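Wunier gives its desks a good sorting out

Jun 24, 2022

Anyone who has climbed the stairs to the Wunier offices in Russtead this month will have noticed that the tables look rather different. Three weeks ago it was quite hard to find a spare corner to put a cup of tea down, and visitors to the front room tended to hold theirs on their knees, which I did myself in the spring and have the trousers to prove it. Now there is proper tabletop showing again, a lovely pale stretch of it, and people have started sitting down together to talk things over as they used to.

The change is down to a long, slow, good-natured tidy that finished yesterday afternoon with cake. It has covered all 19 desks and tables on the first floor, and it was led by Aiguo Gu, who runs the office and who had been wanting to do it ever since the firm moved over from the old Fujimoto building last September.

"When we moved, everything went into boxes in one weekend and came out of them in one morning," she told me, while moving a stack of trays from one chair to another so that I could have the first one. "It all went on the nearest flat surface, and then we got busy, and you know how it is, after a month you stop seeing it. I would walk past the same three boxes every day and say good morning to them, more or less."

She decided against a single big clear-out day. They had tried one at Fujimoto and it had ended with a good many things in bags that people wanted back by the Wednesday. So the work was done one table at a time, generally after lunch, with whoever usually sat there and one other person to keep them company and ask awkward questions about old chargers.
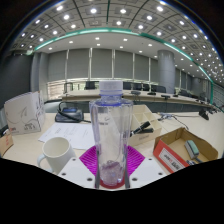 Bottle, mug and desk organiser on one of the tables at Wunier.

The rule for each table was a simple one. Everything that was wanted every day could stay out, and that mostly meant something to drink from, something to write with and the papers for whatever was being worked on. Anything wanted every week went in the drawers or on the shelves by the door. Everything else went to the long bench at the back, with a slip of paper on it, and stayed there for a week in case somebody came looking.

It sounds a bit strict written down like that, but in practice there was plenty of give in it. Mugs caused the most discussion. Some people like to keep one at their elbow all day whether or not there is anything in it, and others wanted every last one back in the kitchen by five o'clock. In the end it was agreed that one mug each was reasonable, and that anybody found with a second would be doing the washing up, a threat which seems to have worked rather well so far.

Bottles of water were let off altogether. The first floor gets terribly stuffy in the afternoons once the sun comes round, and Mrs Gu said she would far rather see a bottle on every desk than have people going about with headaches. She does ask that they stand well away from the plugs and the printed sheets, and that caps are screwed back on in between sips. There was an incident in May involving a set of accounts, and I was given the whole story, but I was also asked very nicely to leave out the name of the person concerned.

The pens have come out of it best. A few of the tables now have one of those little organisers with open compartments, square ones and longer ones, where markers and clips and so on can be dropped in at the end of the day. They were bought in the same week as the tidy began and I gather there was a mild rush for them. Đức Lưu, who has worked for the firm since it was two people and a kettle, was a doubter at first.

"I said I didn't need a box to tell me where my pens were," he said. "And then I sat at somebody else's desk for the afternoon and found the marker straight away, first go, and I thought, well, all right then. I asked for one the next morning. Aiguo didn't say a word, she just put it down in front of me and walked off."

He has kept the marker in it lying across the top, where he can grab it without looking, and says that as far as he is concerned this counts as tidy. I am inclined to agree with him.

Cables were another matter, and took up much the greater part of the second week. Moving house always seems to double the number of them, and moving an office must be worse. Mr Lưu took them on as his own job and spent several afternoons tracing each one from the wall to whatever it was meant to be feeding, and in a fair few cases it was feeding nothing at all. Those that were still in use were labelled at both ends with a bit of masking tape. The spare ones were wound up and put in a drawer, with the adapters alongside, and the drawer has a list taped inside it so that nobody need tip the whole lot out on the floor.

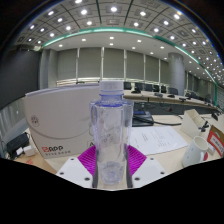 He is the first to say that the cables are the part most likely to slip back. People come in, they plug in wherever suits them, the meeting starts, and by the end of it there is a lead running over the papers and an adapter sitting out by the edge of the table. He doesn't mind that, he says, as long as it is put right before everyone goes home, and he has been making a point of walking round at ten to six with his coat already on, looking hopeful.

As for the papers, they were weighed and not counted, in the sense that Mr Lưu picked up each pile and said "heavy" or "not so heavy" before it went off for sorting. Printed sheets for the meetings are still allowed out, and quite right too, as there are people in the office who like to have the words in front of them and scribble down the side. What has gone is the habit of leaving last month's underneath this month's. Each table starts the day with only the sheets that belong to it, and the old ones go into a tray to be used again on the blank side for notes.

Not everything from the back bench was claimed, of course. At the end of the week there were folders, a good many of them, and desk lamps, and two office chairs that had come from Fujimoto in the lorry and had never really found a home. Those things have gone across the road to Natska, the shop that takes in office furniture and stationery and sells it on cheaply to clubs and schools and people setting up at home. The shop was very pleased with them, and the money raised by the time I went in on my way home had already reached £1,529, largely thanks to a customer who was fitting out a whole room and took nearly the lot in one go.

That money will be spent on the reading corner at the back of the Natska shop, where there is already a carpet and one rather tired armchair, and where a second armchair and some low shelves are now on order. Children wait there while their parents are looking at filing cabinets, and I can imagine that the time does drag. Mrs Gu has asked whether Wunier might send over a box of the better paper as well, for drawing on, and the shop has said yes please.

I asked what would happen next, and whether the tables would stay as they are. There was a certain amount of looking at the ceiling. The plan is for ten minutes at the end of each Thursday when everybody puts down what they are doing and sees to the table they are sitting at, and Mrs Gu has put it into the office diary all the way through to September. She knows perfectly well that some weeks it will be missed. The summer is a busy time for them, half the staff will be on holiday at one point or another, and there are always deliveries coming in that have to be set down somewhere while they wait to be dealt with.

"A box on a table is fine," she said. "We are a working office and I like to see things out and being used. I would just like to know what is in the box, and whose it is, and I would like to be able to say so without lifting the lid."

The tidy has had one other happy result. With the tables clear enough to share, the firm has decided to let small local groups use the front room for their meetings on Tuesday evenings, free of charge, as long as they bring their own biscuits and leave the room as they found it. There is space for a dozen or so, more if people are friendly, and the kitchen next door has a kettle and, since the great mug debate, a full shelf of clean mugs. A sewing circle has already asked for the first evening, and the allotment holders would like the one after that.

Groups in Russtead who would like to try the room can call in at Wunier during office hours and ask for Mrs Gu, who keeps the bookings in a paper diary on her own desk. Old desk lamps, chairs and folders in decent order can be taken straight to Natska across the road, where the side door is the easier one if you have something heavy to carry.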